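Stop grading the planner on the finished box

Every demo reel in our corner of robotics ends the same way. Box closed, arms back, cut. And every review meeting I sit in starts from that last second and works backward, as if the planner had earned it. I think this is a bad habit and it's costing us whole quarters.

Box folding is a software problem now. The arms are fine. The grippers are fine, mostly. What's left is state: what does the controller believe about a sheet of cardboard with a lot of hinges in it, and how fast does it find out it's wrong.

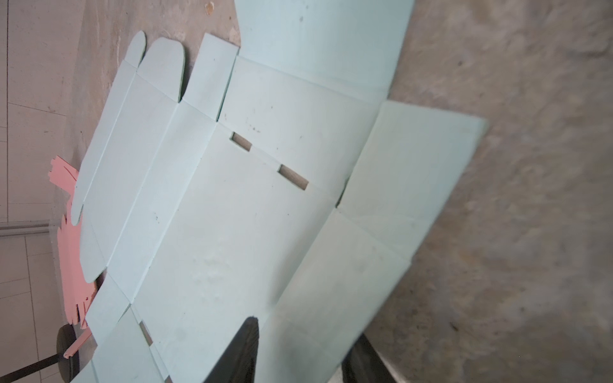
My complaint is with the state estimate. We write one pose for the object, six numbers, and pass it down the stack like the thing was a brick. A flat blank has no business being a single pose. Look at the green one from the wrist, one big flap already angled off with its edge lifted a little from the floor, and holes punched along the fold lines showing concrete through them. Depth likes to treat those slots as floor (correctly!) and then the segmenter splits the panel in two and the planner gets handed two objects. We lost most of October to that. Issue 2151 in our tracker, still open, last I looked.

The fix people want is a bigger model. More episodes. We have 2941 logged on the Wullura cell and I'd trade a good half of them for a crease graph that updates while the arm is moving – panels as nodes, folds as edges, an angle and a confidence on each. It's old stuff. It's boring. Zokix does a version of it in their planner and it runs on a machine nobody would brag about. 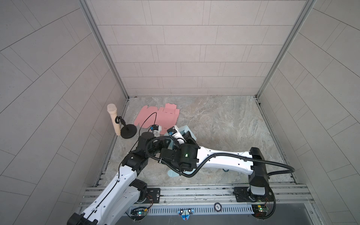
Opinion
Posted by the author of the Rorkau notes
June 17, 2020
Filed under: planning, perception, tooling

Second complaint. Two-arm coordination gets treated as collision checking. Keep the links apart, done. But folding wants the arms close, wants them nearly touching, and the checker hates that, so everyone pads the margins and then quietly un-pads them in a config file. Ours has 44 overrides. Forty-four! Some of them contradict eachother and the last one loaded wins.

What should be in there is intent. Arm A is holding, arm B is folding, so B may enter this volume as long as A's grip is good. Konstantinidis, the scheduler we moved to, lets you write that as a contract between the arms. Clumsy syntax. Worth it.
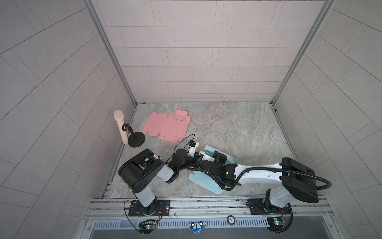 Margins are where I'd spend the next month if anyone asked me. A static margin assumes the free space matters equally everywhere, and it doesn't. Both grippers nearly meeting over the light blue blank, with a flap standing up behind the jaws, is the tight bit. The upper right of the floor is bare. Same padding in both places, in our stack. So the arm takes a cautious little detour through nothing and then has no room left where the flap is. Cables too. The planner has never heard of a cable. A thin one arcs right over the floor by the mic stand and as far as our world model goes it isn't there.

And tooling, quickly, becuase this is the bit that gets no budget. When a fold fails I want to scrub back and see what the planner believed at that moment next to what the cameras had. One window. Right now that's three programs and a spreadsheet. Run 2632 took me an entire afternoon to replay and the answer was a stale transform.

Grade the belief. Log the crease angles, log when the estimate broke and how long before the code noticed. Then show me the closed box, by all means.
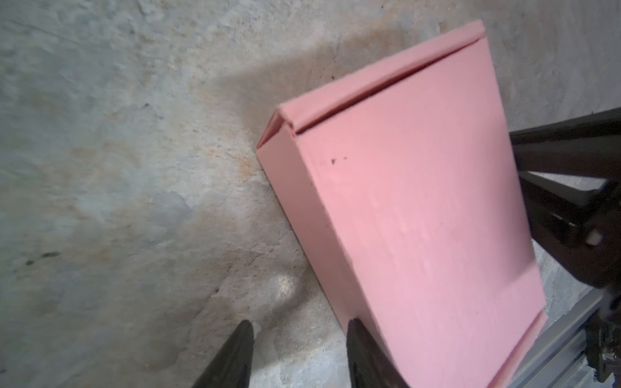 Pink mailer, folded, from the wrist camera.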